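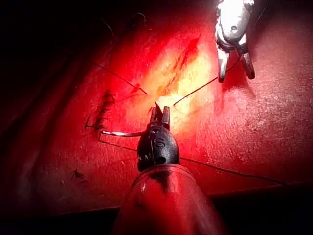

Vista de muñeca, instrumento de la S junto a la incisión. La aguja y el segundo instrumento en el mismo plano.

Febrero de 2025. Cuaderno de recogida, sutura con dos brazos.

Llevamos 143 episodios guardados en la carpeta Bandlow. El objetivo de esta tanda sigue siendo 100 válidos después de revisar. Opera Tatiana Urban; Villads Hafstein etiqueta. Cada episodio se corta en 4 fases: coger la aguja, atravesar, tirar del hilo, anudar. El paso de aguja de un instrumento a otro va dentro de la primera.
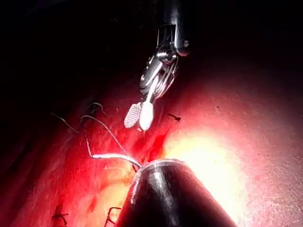 Pinzas abiertas sobre el tejido, tramo de hilo claro a la izquierda. Brillo fuerte a la derecha.

El brillo es lo que más molesta al etiquetar. Villads pierde el hilo oscuro cuando pasa por la zona quemada y marca el inicio del tirón tarde. Propongo bajar la luz un punto y no tocar la exposición a mitad de tanda, o tendremos dos conjuntos distintos.
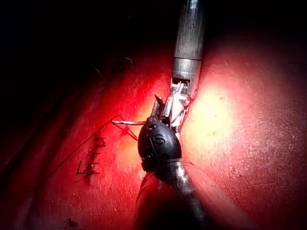

Los fallos se guardan también. Si la aguja se suelta y Tatiana la recupera, el episodio lleva la etiqueta «recuperación» y no se borra. Jarmila Oravec los quiere aparte para el segundo entrenamiento. Los que se interrumpen por parada del operador van a descartes, con una nota de 2 líneas como máximo.
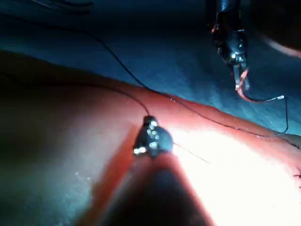

¿Se recortan las pausas largas antes de entrenar?
Solo las del principio y el final. Las de en medio se dejan, porque el operador suele estar recolocando la aguja y eso también hay que aprenderlo.

Pendiente: pasarle a Denise Lightfoot la lista de fases corregida y comprobar el reloj de la segunda cámara.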